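The Second Life of the Office PC

September, and the loading dock at Trivton is full again. Leases end, companies clear out, and Seul-gi Cheon gets the lot. Her repair shop, Harero, took in 1,000 machines last year. Sold 933 of them on. Mostly to schools, some to people who just want email and a spreadsheet.

"They're bored computers," she says. "Five years of invoices. Nothing wrong with them."

Prices are the draw - a tower that cost a small fortune new goes for less then a decent pair of boots. Ye-ji Ha bought 3 for her bookkeeping firm in Byun. Still running, still ugly. She's fine with ugly.

The catch is parts. Older boards want older chips, and those are drying up.

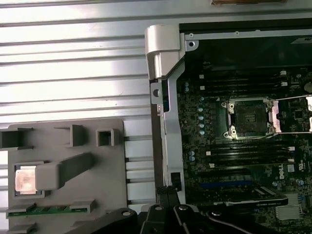
A workstation with its side panel off and the CPU socket empty.

Cheon keeps a waiting list, on paper, taped by the register. Memory first, then fans. Power supplys last.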